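Paper cups, the fall batch

10/20/23

Quick one tonight. Been promising this page forever and the shelf is full, so up it goes. Same deal as the last gallery, disposable cups only, nothing ceramic, nothing with a handle. A line or two each, more if I had more to say. Order is the order they came out of the bag.

For anyone new: I keep printed paper cups. Hot cups mostly. Started with one from a bus station, got out of hand. I like the printing, the seams, the way a drawing has to get around a cone. Rinsed, dried upside down, stacked with tissue between. That's the whole hobby.

Tosar, plain red
Solid red, no logo, name in tiny type near the seam. The red rubs off on your hand if it's warm out. Good cup though. Stiff.

Tosar, winter version
Same red with snowflakes on top. Somebody clearly ran it through a second time, the flakes sit a hair off the edge of their own outlines. Kept it for exactly that.

Mahawong Bakery, small
Line drawing of the front door, brown on cream. They changed the door two years back and never changed the cup. I asked. They have boxes of them left in the basement and will get to a new one when those are gone.

Mahawong Bakery, large
Same door, stretched. Looks like a garage now.

Purnach ferry counter
Blue waves, white boat. The boat lands right on the seam so it's got a nice fold thru the cabin. Every one I've seen is like that, so it's the artwork and not a bad run. Thin paper, they always give you 2 and I always keep both.

Purnach, kids' cocoa
Shorter cup, same boat, now with a whale. The whale is great. Whale should be on all of them.

Miker stock cup, coffee beans
You've had this one. Everybody's had this one. Brown beans, swirl of steam, word HOT in case you were wondering. Miker's catalog calls it "Morning" and it shows up at every school fundraiser in the county. I've got 7 shades of it now, from nearly orange to nearly black, and I line them up when company comes over. Company is polite.

Miker stock cup, leaves
The fall one. Leaves are clip art but the colors are nice in person. Lid never fits right.

Church supper cup
No maker on the bottom, no print except a gray band. Boring. It's in because the rolled rim is the best rim in the batch, tight and even all the way around. If you care about rims. I do.

Siyabonga's airport cup
Siyabonga Mabuza carried this home in a shoe, which kept it round. Yellow with black type running up the side, so you have to tip your head to read it. Double wall, ridged outside. First double wall I've gotten home in one piece. Thank you, Siyabonga, I owe you a coffee, in a mug.

Print shop open house
Giveaway from the shop that does our newsletter. All their typefaces in a spiral from rim to base, getting smaller and smaller till it's just gray fuzz. Shows you what happens to small type on coated paper. Ink fills in. Useful AND pretty.

Diner takeout, green check
Checkerboard. Do the math on a checkerboard around a cone, the squares can't stay square. These guys didn't try, they just let it run off at the seam in a big jagged zipper. Love it.

Half marathon water cup
Cold cup, technically against my own rules. Wax coating, one color, got stepped on by someone in front of me and I reshaped it over a broom handle. Still has the dent. 40 of these on the ground at every table and I took one. Should of grabbed a clean one.

Movie house, small soda
Also cold. Ok, I'm loosening up on the rule. Silver stars on navy, the silver flakes if you look at it wrong. Lives in its own sandwich bag.

Office cart, brown kraft
Unbleached outside, white in. A lot of places going this way now and I get why, but there's not much to look at. One stamp of a leaf. Stamped crooked on mine.

Bookstore opening
They had regular customers sign a sheet and printed the signatures. Mine isn't on it. I was out of town. Not bitter.

Hospital lobby
Pastel squiggles, very 90s, still in production as far as I can tell. Gets more mail than anything else I've posted. People have feelings about the squiggle. If you have the purple one, write me, I'll trade you 4 of anything on this page.

The doodle cup
White, with sketchy drawings in dark gray and black, scribbled lettering kind of stuff, thickest up near the base end. Then a patch of green on one side and a patch of blue on the other. White inside. Looks like the inside cover of somebody's notebook. Favorite of the batch, easily. The two bits of color are what does it, all that gray would go flat without them.

Few notes on keeping them, since I get asked.

Rinse right away with cool water, milk is the enemy. Don't soak, the bottom seam lets go. Dry on a rack, mouth down, overnight at least. Tissue between before you stack or the rims will bite the one below and leave a ring in the print. Keep out of the sun, reds go first, then the yellows. Blue hangs on the longest.

Crushed ones can come back some. A little steam, then something round inside while it cools, broom handle or a rolled up magazine. Go slow. A creased coating stays creased, you can only get the shape back.

Sleeves get stored flat, separate box. They'll have their own page one day.

Trades: yes, always. Clean cups only please, and pack them in a box. Padded envelopes do not work, I have a flat Mahawong to prove it.

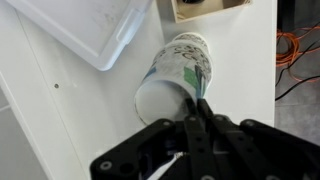
Next batch goes up in March if I keep up with the rinsing. Still looking for anything from Purnach with the whale on it, large size, any condition.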